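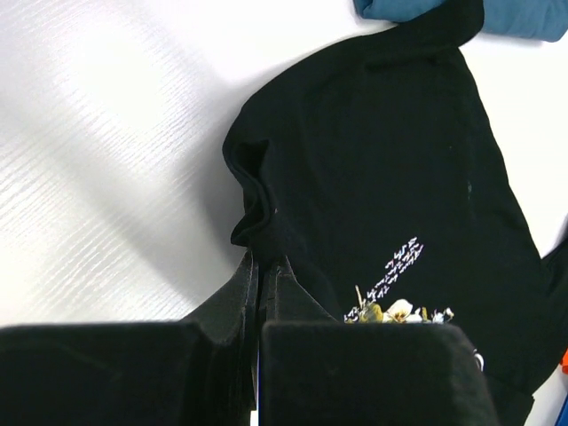 Wrist view, black T-shirt: a fold of cloth held between the finger pads.

Progress report to the Wirnwood fund, laundry manipulation project
Thursday, January 7, 2021
Prepared by Thoa Ninh

The proposal said that by now we would be folding shirts. We are picking them up. I'd like to report on the picking up, where there is some good news.

Since August we have run 200 grasp trials with the wrist camera as the only sensor. The old method, which the fund will remember from the last report, chose the highest point in the depth map and went for it. On a crumpled shirt that works. On a shirt lying mostly flat it closes on air, with great confidence, and it did so in 57 of the first 100 trials.

The new method (Tăng, after the student who wrote most of it) looks for wrinkles it can pinch across and scores each one by how far the cloth should rise between the fingers. Over the second 100 trials, misses fell to 34. Black fabric is still the worst case. The folds are there, but the camera sees very little difference between a crease and a shadow, and a shadow is hard to lift.

Printed shirts raised a separate worry. We expected the network to mistake lettering and drawings for folds. It mostly ignores them – better than I do before coffee.

What isn't working: single layers. When the shirt is doubled over, the fingers often take both layers, and the unfolding step then carefully unfolds nothing. Fesell, our simulator, predicts clean single-layer grasps nearly every time. We have stopped asking it.

Next quarter we will try softer pads from Podard and add more than 50 dark garments to the training set. Donations of old black T-shirts are welcome. The budget is on track, mainly through our not having bought the second arm.

Comments (3)

rkl: Are the misses counted per attempt or per shirt?

T. Ninh: Per attempt. One attempt per trial, no second chances.

marguerite_p: I have a drawer of black T-shirts and a husband who won't notice. Where do I send them?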